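I've had the Kadon slim wallet in my front pocket every day since last December, and I still get a small jolt of pleasure from it, so it's time I wrote it up properly. It replaced a fat leather thing that had started to wear a hole in my jeans.

**What it is:** two plates, a strip of elastic between them and a little thumb notch cut in the bottom. It holds 11 cards if you push, though I carry far fewer. Notes fold in half and go under the band at the back.

**Getting cards out** is the best part! Press at the notch, the stack fans out and you pull the one you want. My old Prornlow had a lever that did the same job and it jammed with grit inside a fortnight. The Kadon has no lever to jam. I drop it in a bag with keys and crumbs, and it just carries on.

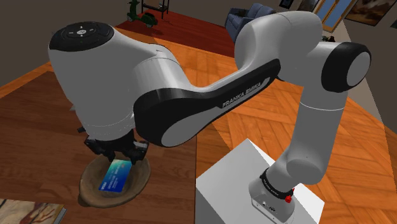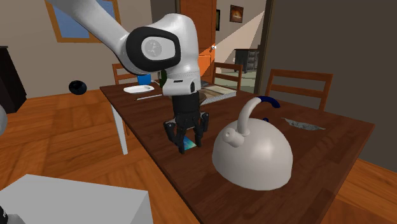
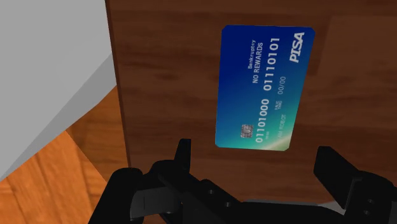

*The last one: blue-green card on a dark brown wooden top.*

**The elastic** was my big worry. Bergþóra Kirkegaard, who sits next to me at work, has the older Elura with a stitched band, and hers went baggy in one summer. Mine has loosened a touch (two cards on their own will slide if you hold it upside down and shake) but with four or more in there it grips as well as it did on day one. A spare band comes in the box and I haven't opened it yet.

**Niggles.** Coins, forget it. I keep a few loose in my coat and lose them. The corners are sharper than I'd like, and I took a nail file to one of them. And the black finish scratches if you so much as look at it, which I've grown rather fond of, but if you like things to stay smart, get the plain grey.

I paid 40 pounds at Idahosa, the luggage shop by the station, and they let me try it with my own cards first. Go and do that if you can, as the thumb notch suits some hands better than others. I'd buy it again tomorrow.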